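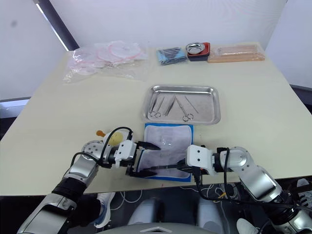

Metal instruments in a steel tray.

I have been reading the word "surgical" on packaging for most of my adult life and I would like somebody to tell me what it means. I don't mean in a hospital. I assume people in hospitals have a pretty firm idea. I mean on a pair of earrings, or a vegetable peeler, or the nose hair scissors I bought at Morrison Home in March and have since returned.

The scissors are what got me going. The card said "surgical grade stainless." It didn't say which steel. It didn't say who did the grading. I wrote to the company, Lidine, and asked, and I got back a friendly paragraph about how their products are made with care using surgical grade stainless. Thank you, Lidine.

As far as I can tell from an evening of reading, there are lots of kinds of stainless steel, they have numbers, and different ones get used for different medical jobs. Something that has to hold an edge wants a different steel than something that sits inside your body for years. So "surgical" on its own doesn't narrow it down much. If you won't print the number, I'm going to guess you don't want me to look up the number.

Earrings bother me more, because people with sensitive ears shop by that word. My ears itch if I look at cheap metal. I've bought three pairs of "surgical steel" studs over the years and two of them gave me red lobes by dinner. Many stainless steels have nickel in them, and nickel is the very thing a lot of us are trying to dodge. The third pair has been fine. Same wording on the card. I couldn't tell you what the difference is and I doubt the store could either.

Then there's the kitchen. Lellari has a frying pan out for $300 that is "surgical steel, inside and out." I'm cooking eggs. What exactly is supposed to happen to these eggs? A friend swears by hers and says it heats very evenly, and maybe it does, but that would come from how the pan is built, the layers and how thick the bottom is. My old pan cost $49, has no medical background at all, and the eggs come out okay if I leave them alone.

I did find one seller who gave a straight answer. Wolus, who make a plain little set of tweezers, list the steel by number on the back of the box, in tiny print under the barcode. They cost $14 and the tips meet. I have no idea if it's the best steel for tweezers, but I could go and check, and that's all I was asking for.

A commenter on my post about "hotel quality" sheets said I must be exhausting to shop with. Fair enough. I did stand in the aisle at Morrison reading cards for so long that an employee asked if I needed help, and then I asked her about the steel, and she went to find someone, and I left before she came back. I feel bad about that.

Anyway, I'm keeping a list. So far it has surgical, hotel quality, aircraft grade, chef inspired and "dermatologist tested," which doesn't even say how the test went. If you've got another one, put it in the comments, and if you happen to work with steel and I've got something wrong up there, please tell me that too. Next up is probably the "military style" flashlight that quit on me after 7 days.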